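Samham Hand-Held Collection Guide
Section 4. Recording the transparent object set

This section explains how to record the demonstrations used in the Kurum grasping study. Complete the calibration in Section 3 before you start.

1. Spread the checked cloth on the table. Do not iron it – the policy must also learn from wrinkled fabric.

2. Place the object to be grasped within reach of the operator. Other objects may stay on the cloth.

3. Start the recorder and wait for the tone.

4. Move the gripper toward the object with both fingers open. Keep the object between the fingers during the whole approach.

5. Close slowly until both pads touch the wall of the object. Hold for two seconds, then release.

Caution: Thin plastic cups deform easily. If the wall bends inward, open the gripper and repeat the episode under a new number.
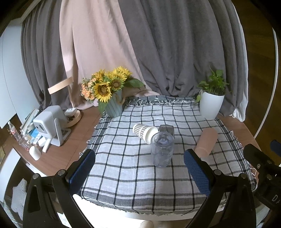
Clear objects on the checked cloth: a bottle in the first picture, a cup in the second.
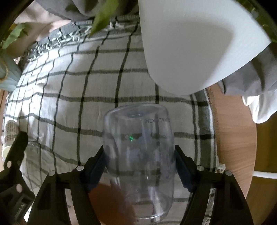
How many episodes are needed before training?

Record 36 episodes for each object. In our tests with the Zorkby policy, fewer episodes gave unstable finger closing on clear plastic, and more episodes brought only a small improvement.

6. Stop the recorder and write the episode number in the log sheet.

7. Change the position of the object and go back to step 3.

Note: The complete set in the study has 713 accepted episodes. Episodes in which the operator changed the grasp after first contact were removed – please mark them in the log with the letter R.

Note: Training runs for 1,000 epochs with the default settings. For the Bélanger variant, see Section 6.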